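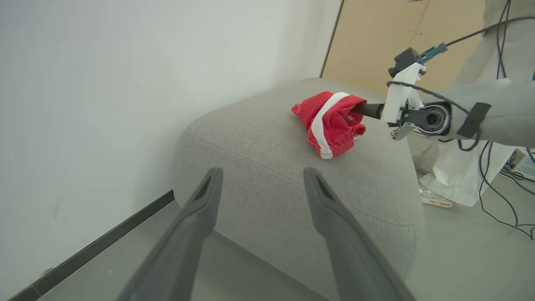

ZERNSIDE, 2025-10-26. Takinow has started recording laundry tasks by remote control for Sepp, its training set for two-arm robots. The first set covers the handling of shorts, shirts and other soft items between a seat-height surface and a basket on the floor.

Each arm carries a small camera near the gripper. An operator drives both arms at once, and the joint positions, gripper opening and camera images are stored with a common time stamp. A policy is later trained to predict the next 20 arm positions from the images and the current joint state. No object model of the garment is used.

Cloth was chosen for its lack of a fixed shape. A pair of shorts dropped on a cushion does not land the same way twice, and a grasp point that works on one fold may be hidden on the next. Operators are told to work from whatever opening or edge the wrist camera shows and not to smooth the item first. Red items, gray upholstery and a white basket with a perforated wall are among the materials in the current layout. The layout will be changed in December.

The company said 91 demonstrations had been accepted so far. Another 13 were rejected, most of them for dropped frames on one of the camera streams. Failed grasps are kept if the operator recovers within the same recording, so that the policy also sees corrections.
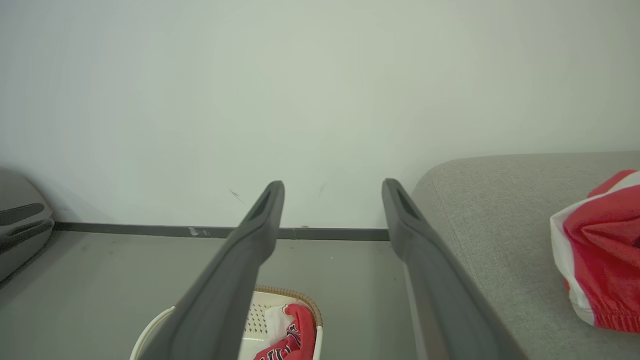
Raterside, which runs a similar program using arms guided directly by hand, questioned the choice of remote control and said its operators place a finger inside a waistband more reliably when they can feel the cloth resist. Hand guiding does put the operator's own arms in view of the cameras, it added, and those recordings need more screening.

Takinow's current controllers return no force to the operator. A version with resistance on the gripper trigger is being tested on a separate pair of arms, and recordings made with it will be labeled as a separate group in Sepp. Basket placement is scored apart from the grasp, with an item counted as placed only when no part of it hangs over the rim.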